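Última actualización: 13 de febrero de 2023
Lectura: 1 min

Notas, Abundio Alvarado. Zapatilla Sivau, segunda tirada.

Empezar por el corte: empeine de ante, puntera perforada a láser, 248 gramos en la talla de muestra. Recordar que Galindo solo recibe 800 pares.

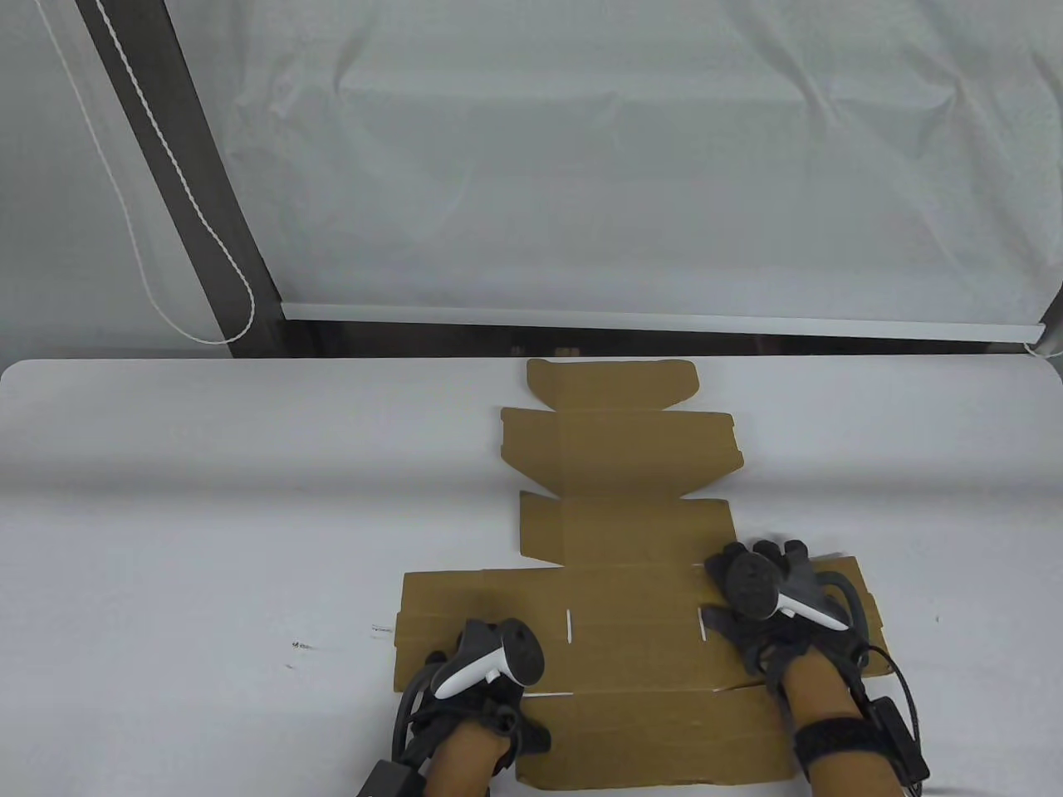

Plantilla de cartón desplegada, con líneas de plegado.

Pasar a la mediasuela. Flivitz mantiene la densidad; cambia el talón, cinco milímetros más bajo. Citar el ensayo de Darmawan Ngui.
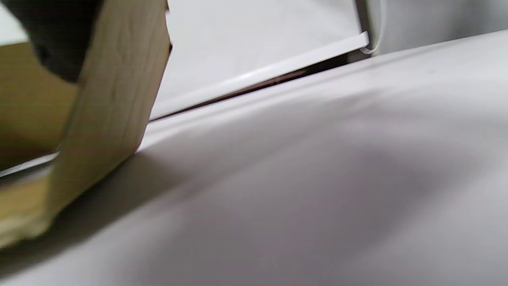

La segunda combinación de color sale en mayo, 500 pares, solo en Atness. Precio: no adelantar.

3 comentarios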